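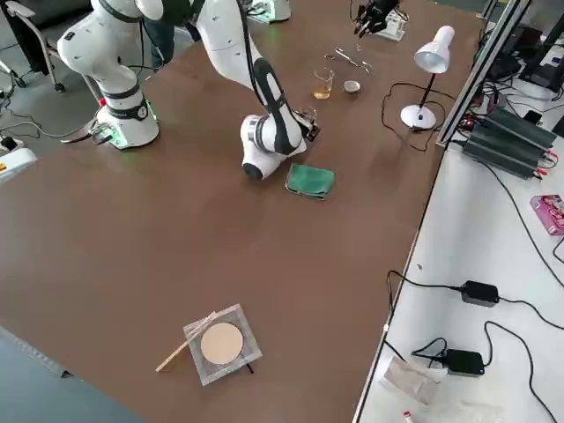 Fig. 4.1 Bench with lamp, beaker and metal dish

4 Laying out the bench for a small filtration

This section covers the Tronari bench kit on a plain tabletop. Read it through once before unpacking the glassware. Assembly of the lamp is in section 3.

4.1 Clearing and lighting

1. Wipe the tabletop with a damp cloth and let it dry.
2. Place the lamp at one side of the table, base flat on the surface. The whole base must be supported.
3. Tilt the shade towards the working area. Light should fall across the glass at a low angle, so that the level of the liquid can be read without glare.
4. Run the power cord away from the working area and plug it in last.

Caution: Keep the cord clear of any beaker that contains liquid. A loop of slack on the tabletop is acceptable if nothing is stood inside it.

4.2 Setting out the glassware

5. Check both 100 ml beakers for chips at the rim. Discard a chipped beaker – do not grind it down.
6. Stand the beaker with the sample liquid towards the back. Fill to half at most.
7. Put the shallow metal dish to the right of it.
8. Lay the metal tongs flat, within reach of the dish. They are not to be left standing in the beaker.
9. Stand the second beaker, empty, nearer the middle.

Note: The rack (part 668) is supplied without tubes. Tubes are ordered separately from Balis.

Small parts come in the inner box. Sort these before going further. Stoppers and caps go on the table only when the vessel they belong to is in use; anything else stays in the box, lid closed. A stopper that has been on the floor is washed before use.

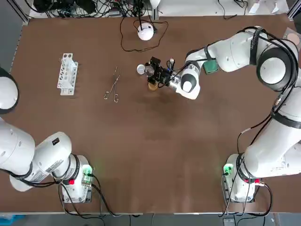 Riet Meijer writes that on her bench she puts every stopper on a saucer as soon as it comes out, having lost two down the back of the table in May, and asks whether the manual could allow this. It can. Use a dry saucer and keep it out of the area set aside for the glass plate.

4.3 Preparing the plate and paper

10. Rinse the square glass plate, dry it with the microfibre cloth and set it at the front of the table. Hold it by the edges.
11. Fold the cloth and leave it on the table. Do not put it over the lamp shade.
12. Place one disc of filter paper on the plate. Discs are packed in 400s and stick together in damp rooms, so check that only one has been taken.
13. Rest the wooden stick across a corner of the plate with one end over the edge.

Caution: A wet disc tears when slid. Lift it with the tongs and replace it if the edge has gone soft. 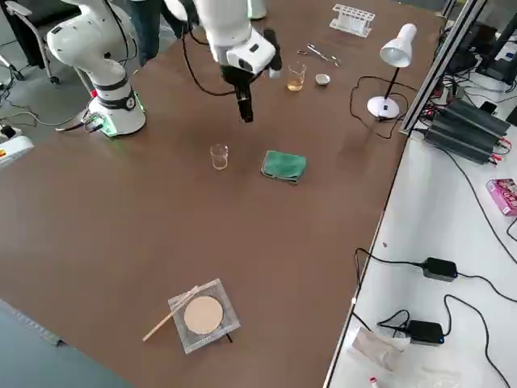
Fig. 4.2 Filter paper on the glass plate, stick across the corner

4.4 Check before pouring

14. Confirm that the empty beaker is dry inside.
15. Confirm that the rack stands level and does not rock when touched.
16. Switch on the lamp and adjust the shade if it throws a shadow on the paper.

If the paper curls at the edge, leave it under the lamp for roughly 8 minutes and check again. Paper that still curls should be turned over once.

4.5 Clearing away

17. Return unused liquid to its bottle only if the beaker was clean at the start. Otherwise treat as waste, see section 6.
18. Unplug the lamp before wiping the table.
19. Wash the dish and tongs together, glass separately.

Step 13 was reworded on 3rd May. Earlier printed copies place the stick beside the plate, where it rolls.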